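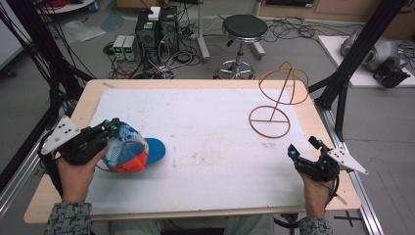

Gadari hand-held grippers, a patchwork ball cap and a wire hat stand.

Gadari Hand-Held Gripper Pair
Sold by Seltness, shipped from Prindville
$3,000 per pair, left and right

What's in the box
Left gripper
Right gripper
Two data cables
Hex keys
Spare screws
Printed setup sheet

I run the Seltness shop and I pack most of these orders myself, so this page is going to sound like me talking across the counter. The spec sheet has its own page if you want it. What I get asked about, over and over, is money. What do I need to buy, what can wait, and what am I going to forget? So let's do that!

Start with the pair. The grippers are meant for two-handed work, one in each hand, and you record a person doing the job so an arm can learn it later. You can buy a single for a bit more than half the price, and plenty of people do when they only have one arm on order. I'd still push you toward two if the task has anything floppy in it. Clothing, bags, towels, hats. One hand ends up holding something still while the other does the clever part, and if you've only got one gripper your free hand wanders into the recording, and then you have a bare hand in there that your robot doesn't own.

Next comes the computer. Please don't plan on an old laptop. Two grippers and a head camera push a lot of video at once, and what you save on the machine you'll spend on dropped recordings. A desktop tower with a big drive is fine, nothing exotic. Put the drive in the budget as its own line — people fold it into the computer and then they're back asking for more money before the first batch is done (I did this myself, so no judgment).

Then the table and the frame around it. Henao makes a black aluminum extrusion frame that goes together with the same hex keys you get from us, and we stock it. It gives you somewhere to hang cameras and run cables. If you're handy, cut your own. If you're paying somebody by the hour to be handy, buy the kit. I'd also put a plain white cover on the table and order more than one, because they mark up fast and they cost next to nothing compared with everything else here.

Small stuff that never makes the first order:

Power strips, more than you think
Cable sleeves and floor covers
A rolling stool for whoever is watching the screens
Cable ties in both sizes
Tape for floor marks
A bin for the objects

Objects deserve their own line too. I mean the things you'll be picking up all day. Say your task is putting a cap on a stand. You'll want a pile of different caps (stiff brims, soft brims, loud colors, plain ones) and a few stands that don't match each other. Thrift stores are great for caps. Stands are harder, and the wire ones with the open dome bend if you're rough with them, so get extras. None of it is expensive, but it takes an afternoon of driving around, and that afternoon should be on your calendar before the grippers show up.

What wears out

The fingers go first. A replacement finger set is $337 and covers both grippers. How long a set lasts depends completely on what you grab, and I won't quote you hours. Soft goods are kind to them. Wire and sheet metal aren't. I'd put one spare set on the first order, partly for the wear and partly for the day somebody drops a gripper on a concrete floor.

The linkage needs a look now and then. Wiggle each joint at the end of a shift, and if you feel play, snug the screws with the key from the box. Don't crank on them! The bodies are plastic and the threads will let go before your wrist notices. Stripped threads aren't a warranty repair, and I hate having that phone call. 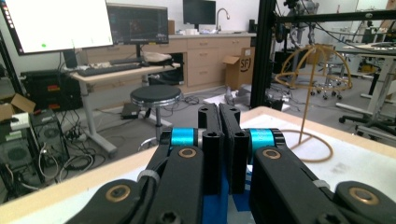

Can I buy the grippers now and add the arms next year?
You can, and plenty of customers do it that way. The recordings don't need an arm to be present, but pick your arm model before you start so the reach and the opening width suit what you'll end up running.

People time

I sell hardware, so it hurts me a little to say this, but for most buyers the hardware isn't the big number. The person wearing the grippers is. Plan on paying for practice, because the first batch from a new operator usually gets thrown out. They move too fast, or they stop halfway to fix their grip, or they hold the thing at an angle that no arm is going to copy. Give them a few days of that with no quota. Then plan for breaks too, since holding a gripper in each hand gets tiring in the forearms and sloppy takes cost you twice.

You'll want a second person for at least part of the shift, somebody to reset the table and keep an eye on the screens. It can be the same two people trading places, and I think that works better anyway.

Ordering in stages

If your budget is tight, I'd go in this order. Pair of grippers, computer and drive first. Get that working on any sturdy table you have. Frame and cameras second, once you know where you want them. Spare fingers third at the latest. I've watched people buy the frame first and then spend weeks drilling it over again when the camera positions changed.

Lead time and returns

Pairs usually ship in about 3 weeks. October gets slow for us, with everyone spending what's left of the year's budget, so order ahead of it if you can. Finger sets and Henao frame kits are on the shelf and go out faster.

Unused pairs can come back within 30 days in the original foam. Opened finger sets can't, sorry.

We take cards and purchase orders. For a written quote, send the order form with your shipping zip code and tell me what you're picking up with these — it helps me catch a wrong finger choice before the box is taped.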